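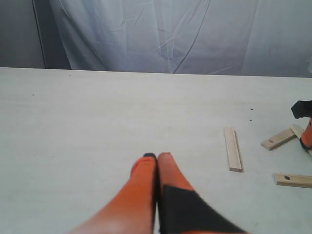
**Budget check: second arm or spare fingers first?**

**clulow_bench** · January 10, 2018

Planning the next purchase for the stick-handling cell. One arm quoted through Sandalon, lead time 6 weeks. The same money would cover finger sets, pads, a spare wrist harness and a proper fixture plate. Parts are small flat wood strips, some with a drilled hole. Which goes first?

**torque_ledger**

Spares. What's your pad life?

**clulow_bench**

No log. We change them when picks start slipping.

**torque_ledger**

Then you can't budget either option. Log cycles per set until July, then ask again. I'd keep 2 full sets on the shelf regardless.

**marginal_cell**

Disagree. Pads are consumables and belong in operating cost. If the capital money lapses at year end it should go on an arm. We waited at Marín and lost the line item.

**torque_ledger**

An arm that sits for want of a finger is also a lost line item.

**clulow_bench**

Current setup, for reference.

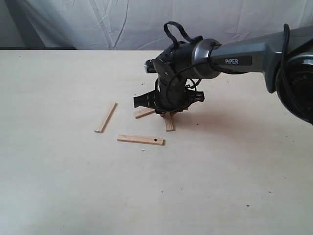
*PiPER arm over the strips, fingers open.*

**hexkey40**

Check the cable run before you buy anything. That black wire arcing off the gripper would be my first failure. Dostis sells a clip-on guide, 9 a piece when I ordered.

**marginal_cell**

Fine, but that's petty cash. The question was capital.

**hexkey40**

It's downtime. Put 40 hours of it in your sheet and see what the second arm looks like then.

**clulow_bench**

We don't lose anything like 40. I can put the guides on the regular order. Is a fixture plate worth it for strips this thin?

**torque_ledger**

Depends whether the task needs them presented in random poses. If they can be racked, yes. If the gripper has to pick them off a bare table, skip the plate and spend it on pads.

**clulow_bench**

Random poses, for now.

**marginal_cell**

Then no plate. Still say arm. Get the Sandalon quote extended in writing, ours ran out while purchasing was reading it.

**clulow_bench**

Asked for an extension this morning. Leaning toward two finger sets and the guides now, arm on the July request.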